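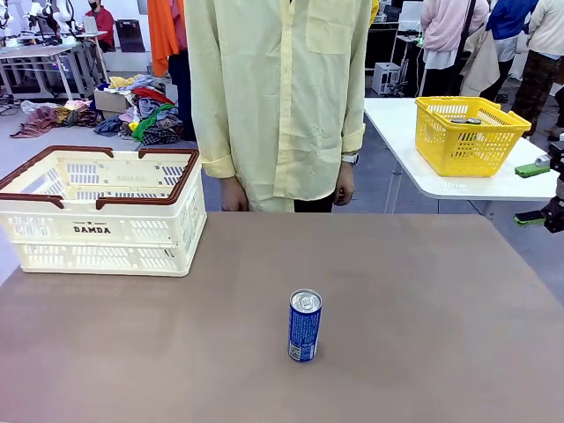

Hand baskets and canned drinks: frequently asked questions
Liltbridge store supplies, last revised 12/14/23

Which baskets does this page cover?
Plastic hand baskets with two folding handles, and the single-handle type. Wire baskets have their own page.

How should cans be loaded?
Upright, heaviest first, starting at the middle of the base. Slim cans tip more easily than standard ones and should be placed against a wall of the basket or against each other.

Can cans be laid on their side?
Yes, in a single layer. Do not stand further cans on top of them.

What is the maximum load?
The Russide basket is rated at 30 cans of the slim size. Stop earlier if the base bows when the basket is lifted.

Should the handles be up or down when loading?
Down, flat along the rim. Raise both together before lifting – a basket carried by one handle will tilt and the cans will slide to the low side.

Do the slots in the walls matter?
They let water drain and make the basket lighter. Small items such as loose sachets can fall through, so use the Brultatum liner for these.

How are the baskets cleaned?
Warm water and washing-up liquid, with a soft brush for the slots. Maximum water temperature is 60 degrees. Abrasive pads will dull the surface and remove printed lettering.

A can has leaked in the basket. What now?
Take everything out, rinse the basket and wipe the remaining cans, including the rim under the pull tab. Sugary drinks left in the slots set hard overnight.

Can baskets be stacked when full?
No. Empty baskets of the same model may be nested with the handles folded down.

Are replacement handles available?
For Russide and Buschmann models, yes. They are sold in packs of 2. Older Buschmann handles, supplied before November, have a wider pin and do not fit the current basket.

Who deals with bulk orders?
Dörte Oltmanns, supplies desk. Please give the model name and colour.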